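Notes from the Barre
Jun 23, 2020

My copy of the Mastholm dance quarterly came in the mail this morning, and I sat on the porch with it until my coffee went cold. I took my first adult ballet class in Clarville eleven years ago (in borrowed slippers!), and I still read every page, even the ads for floor rosin.
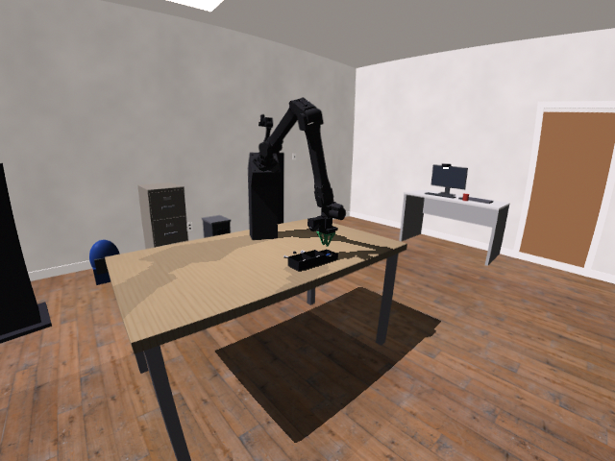

Anyway, what I really wanted to tell you about is our teacher, Boyang Lu, who has been giving us class over the computer since the studio in Binton closed its doors. There are eight of us most mornings, each hanging on to a kitchen counter or the back of a chair, and she still manages to spot a lazy supporting knee from four towns away. I don't know how she does it. Last week she had us do the whole adagio with our eyes shut, and I ended up facing the refrigerator.

In January we were learning a little waltz for the spring show, and I had just gotten the turn in the second half. I do miss that waltz. I hum it when I'm washing up, and my husband hums it now too, a bit flat, bless him.

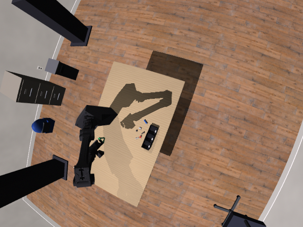

Vol. 11, No. 4

I've been going back through my old issues as well, and I found the long piece on caring for pointe shoes that I promised to lend to somebody. If it was you, write to me and I'll put it in the mail!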